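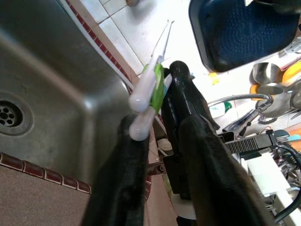 4. Cleaning and care of the Halura steam cooker

Please clean the cooker after each use, when all parts are cold. Food which stays on the parts overnight is much harder to remove, and with starch from rice or potatoes it can block the small steam holes in the plate. Most of the parts can be washed in the kitchen sink with the small tools, and a stainless steel basin is suitable for this work. A thin utensil with two narrow metal prongs must be washed by itself, with the points away from your hand. Do not drop such a tool in the basin together with the Halura lid, as the points will scratch the clear window.

4.1 Before you start

1. Turn the dial to 0 and pull the plug from the wall socket.
2. Wait 40 minutes. The heating plate keeps its heat much longer than the lid.
3. Lift the lid away from you, so that the remaining steam goes to the back.
4. Take out the upper basket, the lower basket and the drip tray, in this order.

CAUTION: The base contains the electrical parts. Never put it under the tap and never put it in a dishwasher.

4.2 Washing the baskets and the lid

1. Fill the sink with warm water and a little washing-up liquid.
2. Leave the baskets in the water for 10 minutes.
3. Wash them with a soft cloth. For the steam holes, use the small nylon brush which is delivered with the cooker.
4. Pull the grey seal out of the lid and wash it separately. Begin at the place marked with an arrow.
5. Rinse everything with clean water and let it dry in the air.
6. Press the seal back in the lid with your thumb, going all the way round. It must lie flat.

Note: Carrot, beetroot and turmeric can colour the baskets. The colour is harmless and becomes weaker after some washes.

Note: If the seal is put back with a twist, the cooker will lose steam at the side and the cooking time in table 3 will not be correct.

4.3 Cleaning the base

Wipe the outside with a damp cloth. For the water tank, pour out the old water at the corner with the spout, then wipe the inside. Do not use steel wool, sand powder or oven cleaner.

4.4 Removing limescale

In places with hard water this is necessary after each 26 uses. In places with soft water you can wait until you see a white layer on the heating plate.

1. Mix one part of white vinegar with three parts of cold water and fill the tank to the MIN line.
2. Leave it for one night. Do not switch on the cooker with vinegar inside, the smell is strong and it goes into the seal.
3. Empty the tank and rinse it 3 times.
4. Fill with clean water to the MIN line, run the cooker for 10 minutes without food, and empty it again.

CAUTION: Do not mix vinegar with any cleaner containing bleach. The gas is dangerous.

4.5 Storage

Put the lower basket inside the upper one and place the lid on top with the handle down. If the cooker will not be used for a long time, leave the tank open for a day before you pack it. New seals and brushes can be ordered from the dealer where you bought the cooker. Please give the model number, which is printed under the base.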